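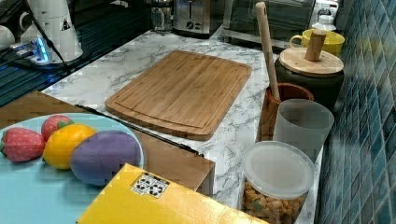 Bambusbrett mit Saftrille auf einer Arbeitsfläche in Marmoroptik.

Schneidbretter aus Bambus: Reinigung, Ölen, Lagerung

Bambusbretter bestehen aus verleimten Streifen. Die Leimfugen vertragen keine stehende Nässe und keine Temperaturen, wie sie im Geschirrspüler auftreten. Gereinigt wird von Hand mit warmem Wasser und wenig Spülmittel, immer beide Seiten. Einseitig befeuchtete Bretter verziehen sich.

Die Saftrille mit einer weichen Bürste ausputzen, in Längsrichtung. Danach das Brett abtrocknen und hochkant stellen, 24 Stunden bis zum nächsten Ölauftrag. Für die normale Benutzung genügt es, wenn die Oberfläche trocken ist.

Geölt wird mit lebensmittelechtem Öl. Ich verwende das Brettöl von Koltell, 5 ml je Seite. Mit einem fusselfreien Tuch dünn auftragen, einziehen lassen, Überschuss abnehmen. Speiseöle wie Sonnenblumenöl werden ranzig. Raue Stellen vorher mit Körnung 200 in Faserrichtung schleifen, Staub feucht abwischen.

Gerüche von Zwiebel oder Knoblauch: grobes Salz aufstreuen, mit einer halben Zitrone verreiben, kurz einwirken lassen, abspülen. 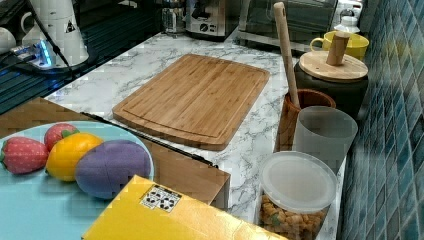
Emmett Abernathy hält dagegen, Zitrone gehöre nur auf das Brett und keinesfalls auf die Platte daneben; bei ihm habe ein einziger Tropfen auf echtem Marmor eine matte Stelle hinterlassen.

Der Einwand ist berechtigt. Kalkhaltiger Naturstein wird von Säure angegriffen, Schichtstoff mit Marmordekor in der Regel nicht. Im Zweifel das Brett zum Abreiben in die Spüle legen. Für Naturstein einen pH-neutralen Reiniger nehmen, kein Essig, keine Scheuermilch.
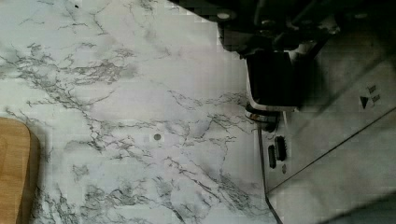 Nach der Arbeit die Platte auch unter dem Brett trockenwischen. Zwischen Brett und Stein hält sich Feuchtigkeit am längsten. Wer das Brett dauerhaft liegen lässt, setzt vier flache Silikonfüße darunter und kontrolliert sie beim Ölen mit.

Kommentare (2)

Thaddeus Schumacher
Mittwoch, 21:40
Geht auch Leinöl? Habe noch eine Flasche von Fusex im Keller.

kuechenbank217
Leinöl geht, wenn es rein ist, braucht aber Tage zum Aushärten. Den Lappen ausgebreitet im Freien trocknen, sonst Brandgefahr.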